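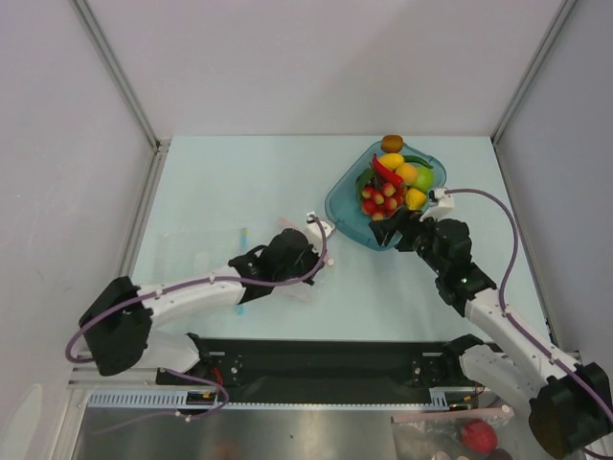
The Fruit Bowl Problem, Part 2

4/29/24

I have given up on real fruit as decoration. I still eat the stuff, usually over the sink, but I no longer expect it to sit in a bowl and make me look like a person with a well-run home.

For years I believed in the bowl. You buy lemons, you pile them up, and for two days your kitchen belongs to someone who owns linen pants. Then one lemon goes soft underneath, where you can't see it, and by the time you find out it has made friends. Last May I lost an entire layer that way and had to throw out the bowl too, which was wicker and had absorbed the experience.

So, fake produce. Kiwi, lemons, an orange, a lime, a bunch of red grapes, two chili peppers, one red and one green. I have opinions about all of it now.

The lemons are the best value. A fake lemon is hard to mess up, being yellow and lemon-shaped, and you want more than one because a single lemon looks like you forgot to put it away. The orange is fine. Oranges are always fine. The kiwi I regret a little. It's small and brown, and from across the room it could be a potato with ambitions, so put it at the top of the pile where it gets some attention.

The grapes do all the work. Put them low and to one side and everything else seems to lean on them, like guests around the one person who knows the host. I had a set from Pranico before this that shed its berries one at a time. I was finding them under the stove for 17 weeks, and I stepped on most of them first.

The red chili is my favorite. It's glossy and it curves, and laid diagonally across the middle it makes the whole pile look like somebody thought about it. Somebody did, for 60 minutes, on a night when there was laundry to fold.

Then there's what you put it in. Skomance sells a footed ceramic bowl that would have been lovely, and I visited it online often enough that it started following me to other websites. I went with see-through teal plastic instead, a tray with rounded corners. Teal is a strong choice under a lime. It does make the red and yellow jump, though, and I've decided I like it.

My one real piece of advice is to leave half the tray bare. My instinct was to fill it to the rim, and it looked like a checkout display. Everything shoved toward one end, with a good stretch of plain teal showing, looks a lot calmer - and it gives you somewhere to put your keys.

Dusting: a damp cloth for the smooth ones. I haven't worked out the grapes. A soft paintbrush gets between the berries but takes forever, and the green leafy piece just folds over and sulks. If you have a method, the comments are open.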